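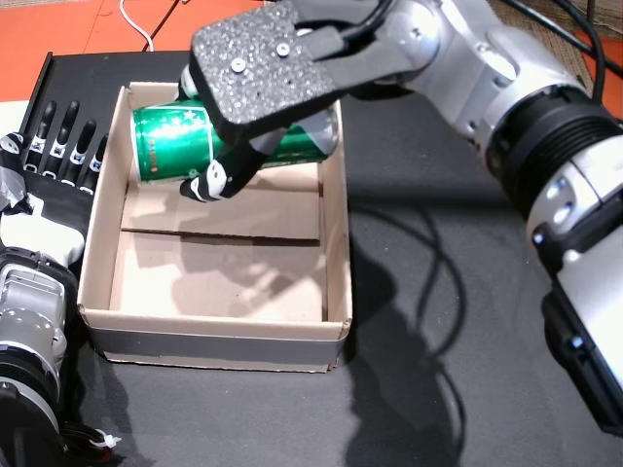
I've been using flat cardboard trays for packing odds and ends for years, and I still get asked how I stop them sagging in the middle. Mine are nothing fancy, just a plain shallow box with the top flaps trimmed right off, but there are a couple of things worth doing before you start loading one up.

First, the floor. Push the bottom flaps down from the inside with your fist until they lie flat, then turn the box over and tape along the join. Go a good hand's width up each end. After that I run a band of tape round the outside walls too, nice and low, as that's where they bulge when you lift!

Now for the filling. Drinks cans go in on their sides for me (full ones, unopened, obviously) and I put the first one across the join in the floor, not along it. Keep each can 2 cm from the walls and tuck a bit of scrunched paper in the gap. I use the brown stuff from Ranholm, 200 sheets to the pack, but old newspaper does just as well and leaves you with inky fingers for free.

Paper cups are a different beast. They squash if you so much as look at them, so stack them inside one another and leave them until last, right on top. If you've only got the one, stuff it with paper first.
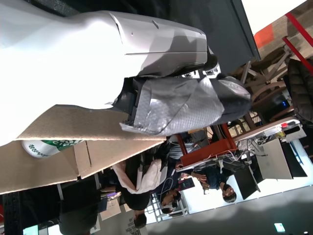

Paper cup on its side against a flat sheet of cardboard.

Keep any spare flat card, by the way. A piece cut to size and dropped in the bottom makes a lovely second floor, creases and all. Mine has lasted through three house moves and one very damp garage.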